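室内平开门下垂、擦地与门锁不顺的检查和调整

更新:2023-05-12
整理:Sekar Nair

适用范围:室内木质平开门,合页安装,单扇,门洞为砖墙或轻质隔墙。防火门、推拉门和带闭门器的门不在本文范围内,防火门的合页和密封条不得自行更换或切削。

一、先判断问题出在哪里

门关不严,常见的部位是合页、锁舌与锁扣板、门扇本身、门框。动工具之前先测缝隙。把门关到刚接触门挡的位置,用塞尺或叠起来的名片沿四边量,顶边、合页侧、锁侧各取上中下三点,记在纸上。锁侧和合页侧的正常缝隙为 2 mm 左右,底缝由地面材料决定,硬质地面留 5 至 8 mm,铺地毯的房间另加地毯厚度。

锁侧上窄下宽,同时合页侧上宽下窄:门扇下垂,查上合页。
锁侧整条偏窄,合页侧整条偏宽:合页槽太浅或合页片没有贴实。
四边均匀但门会自己弹开:合页槽太深,或者螺丝头凸出,合页片合不拢。
雨季擦框,干燥季节正常:门扇吸湿膨胀,先做封边,不要急着刨。

门自己慢慢转开或转关,是合页轴线不垂直。用水平尺靠合页侧门框,两个方向各量一次。1 米长度上偏差不到 2 mm 时,可以抽出中间合页的轴销,放在硬木块上轻敲一下,使其略弯,再装回去,靠摩擦力定位。偏差更大时,应调整门框。

二、上合页螺丝松动

这是下垂的主要原因。处理顺序如下。

1. 门开到 90 度,门扇下面塞两片木楔,使重量离开合页。
2. 逐颗拧紧。能拧紧的不再动。
3. 拧不紧的退出,孔内填木工胶和硬木圆榫,等胶干透后齐平锯断,重新钻 2.5 mm 引孔。
4. 门框一侧靠近墙体的那颗,换成 75 mm 长螺丝,穿过门框咬进后面的立木。砖墙门洞没有立木,要用尼龙膨胀管固定在砖体内,不要打在灰缝上。

牙签加胶水可以临时用,重门几个月后会再松。自攻螺丝不能代替木螺丝。

电动螺丝刀扭矩调到低档,最后半圈用手拧。黄铜螺丝先用同规格钢螺丝攻一遍孔,再换上黄铜的,否则容易拧断。
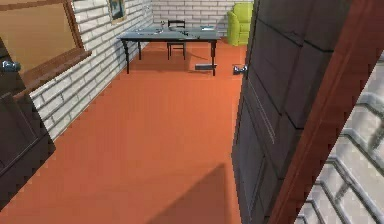 向室内开启的深灰色镶板门,银色执手。

三、镶板门的注意事项

镶板门由边梃、横档和芯板组成,芯板在槽内应能微量伸缩。刨削只能在边梃和横档外缘进行,单边去除量不超过 3 mm。锁侧刨削时带 2 到 3 度斜角,靠门挡一面略窄,关门时不会蹭框。线条凹角处漆膜容易堆积,重新上漆前用折叠的 240 目砂纸顺线条打磨,不要用平板砂光机,会磨平斜边。

刷漆时先刷线条和芯板,再刷横档,最后刷边梃。芯板四周的缝不要用密封胶填死,木材收缩后漆膜会沿缝撕开。

切削过的木面当天封闭。顶边和底边最容易漏刷,水汽主要从这两处进入门扇。

四、执手回位慢

先区分是执手弹簧还是锁体的问题。拆下两侧执手,用螺丝刀转动方轴孔,锁舌能迅速弹出,说明锁体正常,问题在执手底座。多数情况是两侧面板的对穿螺丝拧得过紧,把执手夹住了。松四分之一圈再试。

锁体动作迟缓时,用干性石墨或 PTFE 喷剂,从锁舌侧喷入少量。不要用食用油,也不要用除锈剂当润滑剂,挥发后留下的胶质会粘灰。我们这里用的是 Plukel 的干性喷剂,喷后擦去表面多余部分即可。

锁舌对不上锁扣孔时,在锁舌端面涂粉笔,关门后看扣板上的痕迹。上下偏差 1 mm 以内,用平锉修扣板孔;超过 1 mm,回到第二节先处理下垂。调好合页后再改扣板,顺序反了会做两遍。

五、门底擦地

在地面铺一张 80 目砂纸,砂面朝上,门来回开关,可以找出并磨掉高点。磨削量超过 1 mm 时应拆门处理。拆门顺序为下、中、上合页,安装时相反。一扇实木门的重量可达 40 kg,拆装须有两人。

锯门底前沿切割线贴美纹纸,用刀沿线划断表层纤维,再用导轨锯切割,可减少崩边。空心门底部封条只有 25 至 30 mm 高,切穿后要把木条重新胶合进去。

六、保养周期

每年十月供暖开始前检查一次:合页螺丝、轴销、锁舌、门底封漆。Bronisława Wieczorek 来信问轴销是否需要上油:有异响时抽出,擦净,薄涂一层白色锂基脂,没有异响不必处理。

相关页面:门框与墙体间隙的填充;旧漆的铲除;合页规格对照表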